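Uma manhã entre morangos e garras

Quem me conhece sabe que eu não posso ver uma porta aberta de laboratório sem querer entrar (o mesmo me acontece com padarias, mas essa é outra conversa). Por isso, quando a Istine anunciou um dia aberto em Pledstead, inscrevi-me no mesmo minuto, e ainda bem, que os lugares voaram! Cheguei cedo, com o casaco encharcado e um café de máquina na mão, e fui direita à sala da cozinha. Chamam-lhe assim, embora não haja lá fogão nem lava-loiça. Há loiça, há comida e há braços robóticos, e para mim chegava perfeitamente.

O projeto chama-se Flullitz e tem uma ambição que parece modesta até uma pessoa tentar explicá-la a uma máquina: arrumar uma mesa. Pegar no que lá está, perceber o que vai para onde, pousar sem derrubar o resto. Eu faço isto todas as noites a pensar noutra coisa. O robô não tem esse luxo — cada objeto é um problema novo, e um escorredor com furinhos e duas pegas obriga-o a decidir por onde se chega àquilo, de lado, de cima, pela borda.
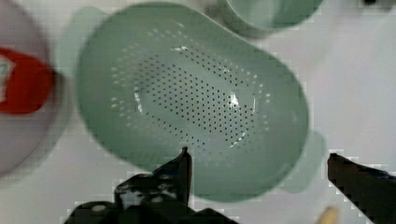 Priedītis achou que eu estava a ser demasiado generosa com a máquina e disse-mo logo ali, junto à mesa: que uma criança pequena despachava aquilo enquanto nós ainda discutíamos o ângulo da garra, que o dinheiro ia melhor para robôs de armazém, e que em casa, por ele, continuava tudo a ser arrumado à mão. Ficámos nisto um bom bocado, muito animados, e só nos calámos quando começou a demonstração seguinte.

Tenho de confessar que passei metade do tempo a olhar para o ecrã e não para o braço. Havia um monitor com a vista da câmara do pulso, e aquilo é viciante! De longe, o robô parece uma coisa solene, vagarosa, quase um mordomo. Da câmara do pulso é tudo proximidade e tremideira, bordas que crescem, dedos pretos enormes em primeiro plano. Dei por mim a inclinar a cabeça como se ajudasse. Uma senhora ao meu lado fazia o mesmo, e rimo-nos as duas.
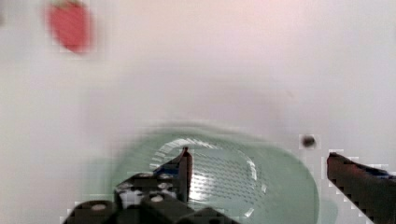 O que mais me interessava saber era como se ensina uma coisa destas. A equipa explicou-me que, no Flullitz, uma pessoa conduz o braço e o sistema guarda os movimentos para aprender com eles. Já juntaram 300 demonstrações só em Pledstead, e querem mais 200 antes de junho. Perguntei se não bastava mostrar uma vez, bem mostrado, e olharam para mim com uma paciência comovente. É que a mesa muda sempre: um morango pode ficar sozinho lá em cima, longe da loiça, e logo ao lado da borda verde-clara aparecer uma bolinha escura que ao longe mal se distingue. Para nós continua a ser a mesma mesa. Para o robô, convém que tenha visto muitas parecidas antes de se meter ao trabalho.

Também me deixaram experimentar, ao fim de 9 minutos de instruções de segurança (eu cronometrei, estava impaciente). Conduzir o braço é esquisitíssimo. A mão quer ir depressa e o comando pede calma, e há um instante em que deixamos de saber qual das direitas é a direita, a minha ou a dele. Fiz quatro tentativas. Não vou dizer quantas correram bem, mas o Priedītis ainda hoje me manda mensagens sobre o assunto. A equipa da Istine foi de uma gentileza enorme e garantiu-me que as tentativas desastradas também servem para estudo, coisa que eu decidi acreditar sem fazer mais perguntas.

Antes de sair voltei à mesa, já com a sala mais sossegada, só para a ver de cima com calma.

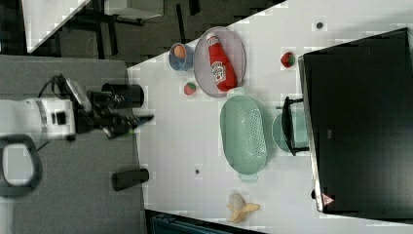
A mesa do projeto Flullitz, com a banana, os morangos e o frasco de ketchup deitado no prato.

Trouxe de lá um folheto, um íman para o frigorífico e uma vontade súbita de reorganizar o armário dos escorredores. A Istine conta repetir o dia aberto em junho, outra vez em Pledstead, com inscrição prévia e grupos pequenos. Levem sapatos confortáveis, porque se passa a manhã inteira de pé, e peçam para ver o ecrã da câmara do pulso. Eu já pus o meu nome na lista.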